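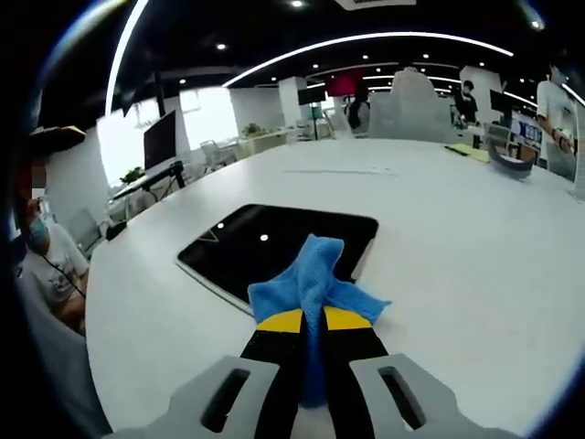
How to Clean a Tablet Screen Without Leaving Streaks

5 min read

My tablet lives in the kitchen, which means it meets flour, olive oil and the fingers of anyone who wanders through asking what's for dinner. For years I wiped it with whatever was nearest, usually the hem of my shirt, and then wondered why every recipe looked as if I were reading it through fog. I've gotten fussier since then, and the whole job now takes less time than boiling the kettle.

What you'll need

Two clean microfiber cloths (one for damp, one for dry), a little distilled water in a small bowl, and a soft dry brush if your tablet has ports full of crumbs, as mine always does. Paper towels can stay on the roll. They feel soft to us, but they shed lint and can be rough on a screen.

1. Turn it off and unplug it. Power it all the way down, take off the case and pull out the charger. A dark screen shows up smudges much better, and you won't end up calling your sister at six in the morning with the side of your hand.

2. Get the grit off first. Brush the edges lightly and flick the dry cloth over the glass without pressing. Please don't skip this one! A single grain of sand under a cloth can leave a mark you'll be looking at for years.

3. Dampen one cloth. Dip a corner in the water and wring it out hard — it should feel cool in your hand but never drip. Always wet the cloth and keep the water away from the tablet itself.

4. Wipe in one direction. I go top to bottom in long, overlapping strokes, turning the cloth to a fresh side when it starts to drag. For a stubborn greasy patch, rest the damp corner on it for a few seconds, then wipe again.

5. Dry and buff. Take the second cloth and go over everything with small, light circles. Tilt the tablet toward a window and you'll soon spot anything you missed.

Looking after the cloths

Wash them on their own in warm water with a little plain detergent, and leave out the fabric softener, which coats the fibers and gives you streaks all over again. I hang mine over the oven rail on Saturday and they're ready by supper.

Related
Getting Crumbs Out of a Keyboard
How to Wash Microfiber Towels
A Better Way to Store Charging Cords
Cleaning Eyeglasses at Home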